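We use cookies to remember your reading settings. Accept | Manage

Science fiction in translation

Science fiction in translation is the body of science fiction that reaches readers in a language other than the one it was written in. It takes in novels, short stories, magazine serials, comics and radio plays, and it is one of the liveliest corners of the genre. A story written for readers in one city can find its biggest fans half a world away, sometimes decades later, and that long second life is a large part of the fun.

History

The genre has crossed borders almost from the start. Jules Verne wrote in French and was soon being read across Europe, and H. G. Wells traveled nearly as fast in the other direction. Karel Čapek's play R.U.R., written in Czech, gave many languages the word "robot." Stanisław Lem's Solaris, first published in Polish in 1961, reached its first English readers by way of a French version, a detour that fans still love to argue over.

Magazines did much of the early work. A short story costs far less to translate than a novel, and an editor can take a chance on an unknown writer when the rest of the issue is full of safe names. Many magazines still set aside a few pages for work from abroad, often with a note on the author and any awards the story has won.

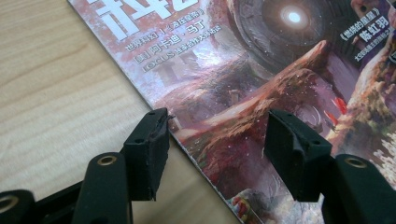
Small presses have been just as important. The Grarnau imprint began with a print run of 600 copies of a single Hungarian novella, translated by Kornél Kiss, and sold every one by mail. Its later Fornau series went on to publish story collections from Portuguese, Bengali and Czech, and early volumes now change hands among collectors with great excitement – the ones with the fold-out star maps most of all.

Problems of translation

Science fiction asks unusual things of a translator. The writer may have made up dozens of words, and each one has to sound natural in the new language while still feeling a little strange. Štěpánka Oravec kept a card file of 845 coined terms while working on the Drakitz novels, with a separate color for ship names. Sebastião Medeiros preferred to read every invented word out loud and threw away any that made him stumble.

Pronouns are another puzzle. Some languages have no grammatical gender, so a character can go unmarked for 200 pages before the translator into Spanish or German is forced to choose. Jokes, titles of rank and forms of address cause similar trouble. An alien court in which everyone uses the formal "you" is a wonderful thing in French and very hard to carry over into English.

Relay translation, in which a book is translated from another translation, was once common and is still used for less widely taught languages. Kumudini Matubbar compared 2 relay versions of the same Bengali story and found that the ending had changed mood in both.

Readers and fan groups

Fans have long filled the gaps. Volker Wiegand's newsletter Shaikh printed plot summaries of books its readers had no other way to enjoy, and later whole chapters with the authors' permission. Online groups carry on the same work today, trading word lists and cheering loudly whenever a favorite finally gets an official edition.

See also: Literary translation; History of science fiction; Constructed languages

14 comments | 37 shares

Contact | Copyright and reuse | Back to top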